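CHAPTER 7

Insertion of Slender Objects by Demonstration

Learning objectives

After working through this chapter the reader should be able to state the clearance ratio for a rod-and-hole pair, set up a two-view demonstration of an insertion, segment the resulting record into phases, and report an insertion result in a form that another laboratory can check.

7.1 The problem

Chapter 6 treated peg-in-hole assembly with stiff, opaque pegs whose diameter was a large fraction of their length. The models developed there assume that the peg axis is known from the grasp and that contact forces are large enough to be measured at the wrist. Neither assumption holds for the handling of thin transparent rods over laboratory racks. The grasp leaves the rod free to tilt by a small angle, the angle is magnified over the length of the rod, and the lateral force at first contact may fall below the noise floor of the sensor.

The task used throughout this chapter is the placement of one thin rod in a chosen hole of a test tube rack. It was adopted from the Harasym exercises, where it follows the pouring and capping tasks, and it needs little equipment: a rack, a beaker, a dark cloth to suppress reflections from the work surface, and an arm with at least one camera that sees the whole workspace.

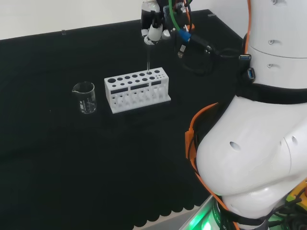
Figure 7.1. Head-camera view of the rod task. The rod tip is in a hole at the right of the rack; the beaker stands to the left.

The rack is a useful target for two reasons. Its holes differ in size, so the clearance ratio can be varied without changing the rod. Its holes also repeat, so a policy that has learned only the general appearance of a hole will place the rod confidently in the wrong one. The second failure is the more common of the two in the early stages of training, and it is under-reported.

7.2 Two views and what each resolves

A head view gives the relation of arm, rack and beaker. It resolves depth along its own optical axis poorly, and a tip that appears to be centred over a hole may be a full hole spacing behind it. A wrist view moves with the gripper and shows the tip against its immediate neighbours. During the final descent it is the wrist view that carries most of the information about lateral error.

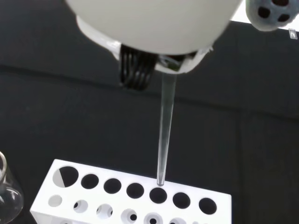

Figure 7.2. Wrist-camera view. The tip of the clear rod is at or just above the fifth hole of the upper row.

Contact is ambiguous in a single wrist image. Glass and clear plastic show only faint highlights along the edges, and the distance between a tip that hovers and a tip that touches may be less than the blur of the edge itself. Labelling must therefore be done on the sequence, with the contact label assigned at the first sample in which downward motion of the wrist no longer produces a matching motion of the tip.

7.3 Recording protocol

The protocol given here is the one used by Vakulenko's group on the Skorkska bench, with minor changes to the notation. An operator guides the arm through the task while both views and the joint positions are logged on a common clock. A session consists of up to 600 demonstrations. Every demonstration is divided into 5 phases: approach, alignment, descent, release and retreat.

Alignment is defined as the interval in which the tip is held above the rack and the wrist moves mainly in the horizontal plane.

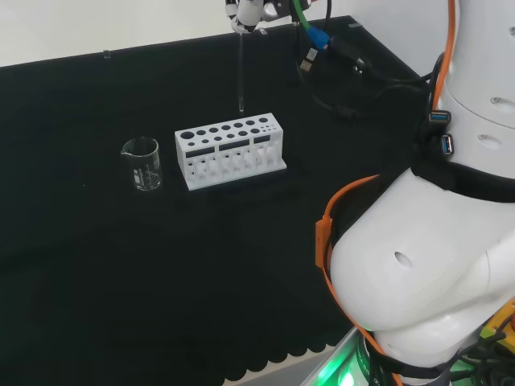 Its length varies more between operators than that of any other phase. Experienced operators pause once, correct once and descend. New operators make a series of small reversals, and these reversals are reproduced by the learned policy as oscillation over the hole. Trimming them from the record is tempting — the trimmed data train faster — but the correction itself is the behaviour to be learned, and a policy trained on trimmed alignment has no means of recovering from a poor approach.

Demonstrations that fail are kept and labelled. A session log that contains only successes cannot be used for the analysis in Section 7.5.

7.4 Reporting the result

An insertion is counted when the rod is in the designated hole at the end of the retreat phase. A rod standing in a neighbouring hole is recorded as a placement error, and a rod resting on the top plate is recorded as a miss. The three outcomes are to be tabulated separately. Pooling the last two hides the distinction between a failure of identification and a failure of alignment, and the remedies for these differ.

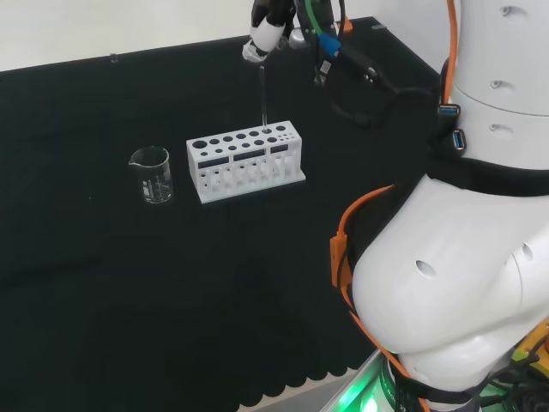 Lleucu Pritchard objects that the final-state criterion is too generous: a rod that strikes the rim, slides and drops in counts the same as one lowered cleanly along the axis, and with glass the first kind will eventually chip the tip. She would have the contact label from Section 7.2 enter the score.

The objection is accepted in part. Exercise 14 asks the reader to rescore the Drelico data set with a penalty for rim contact and to determine whether the ranking of the policies changes. For the remainder of the chapter the final-state criterion is retained, so that the figures may be compared with those of Chapter 6.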